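How Do You Look After a Robot's Hand?

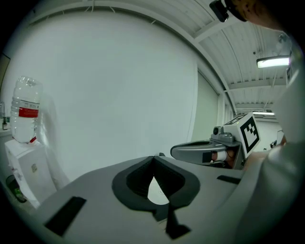 Two grippers, close up. Find the black-and-white square on the white cube!

OK so. Robots need hands. Most robot hands don't look like yours at all. No thumb, no pinky, no fingernails. People who build them call them grippers, because gripping is the job.

Some grippers get bolted on the end of a robot arm. Some are made for a person to hold, like a big chunky tool. You carry it around and do stuff with it, pick up a cup, put down a cup, and a camera on the gripper records the whole thing. Later a robot learns from the recordings. So the hand-held kind is sort of a teacher.

We look after a set of these at the Triltevik workshop. The set is called Lanar. (It was nearly called Drornum. We voted.) Lots of kids write in and ask what we do all day. Mostly this: get the grippers ready, check them, fix them, get them ready again.

WHAT ARE THE PARTS?

Quick tour.

The body. The gray shell. Holds everything together. Smooth so it doesn't catch on sleeves.

The rubber. Look near the bottom of the picture for a dark piece shaped like a wide V, or maybe a heart. Rubber has a good grip on things. Try picking up a marble with two spoons, then wrap rubber bands round the spoons and try again. Big difference.

The camera. On the gripper further back there's a little gray one with a round dark lens. That's an eye. Just one eye, so it has to be pointing the right way.

The marker. The black-and-white square on the cube. Looks like a tiny crossword with no words. It's for computers. More about that in a sec.

MORNING CHECK

First job of the day, 8:30, before anybody records anything. Takes a while if something's wrong. Five minutes if not.

Step 1. Wipe the lens. Soft cloth, never your shirt. Shirts have dust and toast crumbs in them and crumbs scratch glass. One smudgy fingerprint and the whole recording looks like fog.

Step 2. Wiggle the camera mount. Gently! It should not wiggle. If it does, tighten the screws. Not too tight, plastic cracks.

Step 3. Look at the rubber. Any rips? Any shiny spots? Shiny means worn smooth, and smooth means slippy. Press it with a fingertip. It should feel a bit squashy and spring back.

Step 4. Open and close, slowly. Listen. A good gripper is nearly silent. A click means something is loose. A crunch means sand, or a crumb, or one time a sequin.

Step 5. Check the markers. Flat, clean, no peeling corners.

Step 6. Write it down. Boring but you have to. Our checking notebook has 3,268 lines filled in now and we're on the second one.

WHY THE FUNNY SQUARE?

Right, the marker. Say you're in a big room and somebody asks "where are you?" You'd look around for something you know. A door, the stairs, your coat. Computers are bad at coats. They're very good at bold black squares with a pattern inside.

A camera sees the square and the computer works out two things. How far away is it? Small square in the picture, far away. Big square, close up. And which way is it tipped? If the square looks squished on one side, it's turned. Put those together and the computer knows were the gripper is and which way it's facing.

The pattern inside is like a name. Each marker gets its own one, so the computer doesn't mix them up.

Why put it on a cube? A flat sign only shows from the front. Turn it sideways and it's gone. With a cube, you tilt it and another side comes into view.

You can test this at home. Draw a big black square on paper, hold it up to a mirror, tip it back and forth. Watch the shape change. Your brain is doing the same sums, just very fast and without telling you.

CALIBRATION (big word, small idea)

Have you ever stepped on a bathroom scale and it said 2 pounds before you even got on? It needed setting back to zero. That's calibration. Making sure a thing tells the truth.

For a gripper camera we use a printed board with a pattern on it. Prop the board up. Hold the gripper, point the camera at the board, take a picture. Move. Another picture. High, low, left, right, tilted. We take 30. If one is blurry we chuck it and we have 29, and then somebody has to go back and do the last one again. Every time!!

The computer knows exactly how big the pattern really is. So it compares. If the lens bends things a little at the edges (wide lenses do this, straight lines come out curvy) the computer learns how much and fixes it.

Then open the gripper all the way, close it all the way. Now it knows what open looks like and what shut looks like.

WHEN SOMETHING BREAKS

Things break. Rubber goes first, nearly always. We've swapped 73 rubber pieces so far. To change one: old piece off, clean the spot where it sat, let it dry, new piece on, press hard. Then test it on an egg. A hard boiled one, we're not silly.

Markers get scuffed. Peel off, stick on a new one, no bubbles. A bubble makes the square bumpy and then the computer gets the tilt wrong. After a new marker you calibrate again. Yes all 30.

Cameras hardly ever break but their cables do. Bending and bending in the same spot. We tape them down in a loose curve so they don't get yanked.

WORDS TO KNOW

Gripper: a robot hand, or a tool that works like one.
Lens: the clear round bit that lets light into a camera.
Marker: a pattern that helps a computer find something.
Calibrate: check and set a machine so it measures right.

NEXT TIME

Xiong, our robot arm, gets its joints greased in February. Messy. Bring an apron.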